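Section 4: Setting Up the Clelta Desk Humidifier 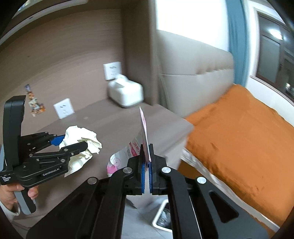

Read this section before you fill the tank for the first time. Setup takes a few minutes. The first full cycle takes longer and should be run while someone is in the room.

4.1 Choosing a place

1. Put the base on a level surface that can stand a few drops of water. Bare wood should be covered with a tray or mat.
2. Leave at least 7 inches between the back of the base and the wall. The air intake is on that side.
3. Point the mist outlet away from screens, books and wall outlets.
4. Keep the power cord clear of the tank handle.

Note: Do not set the unit on the floor. Mist released at floor level settles on the carpet and the humidity reading will be too low for the room.

4.2 Preparing the tank

1. Lift the tank straight up off the base. Turn it over and unscrew the cap counterclockwise.
2. Take out the foam shipping ring and throw it away.
3. Rinse the tank twice with cool tap water. Do not use soap.
4. Check that the rubber seal is seated in the groove of the cap. If part of it has come loose, press it back with a fingertip.

4.3 Descaling powder

The unit ships with a starter supply of descaling powder in single-use packets. Use one packet each time the DESCALE light comes on. In hard water areas, expect to do this once every 2 weeks.

1. Unplug the unit and empty the base.
2. Tear the packet open over the base and pour in all of the powder.
3. Add 218 ml of lukewarm water. The fill line inside the base marks this level.
4. Leave it to stand until the white scale on the metal disk has softened, then wipe the disk with the brush supplied.
5. Pour out the solution on the side marked DRAIN and rinse the base three times.

CAUTION: Never put descaling powder in the tank. Never run the unit with solution in the base. The mist will carry it into the room.

CAUTION: Keep packets away from children and pets. If powder gets in the eyes, rinse with plenty of water and get medical advice.

Other brands of powder may be used if the label says they are citric acid only. Vinegar works but leaves a smell for several days and can dull the disk.

4.4 First run

1. Fill the tank with cool water up to the MAX line (1480 ml). Screw the cap on by hand until it stops.
2. Turn the tank upright and lower it onto the base. You will hear water run into the base.
3. Plug in the cord and press POWER. The ring light turns blue.
4. Press MIST once for low, twice for medium, three times for high. Start on low.
5. After the first hour, feel the surface around the base. If it is damp, turn the mist down or move the unit higher.

Note: A faint plastic smell is normal during the first tank. If it is still there on the second, rinse the tank again as in 4.2.

If the ring light flashes red with water in the tank, the float is stuck. See 7.2.

Setup guide revised April by Pirjo Leinonen, Finthorpe office. Replaces the Lorkent model sheet.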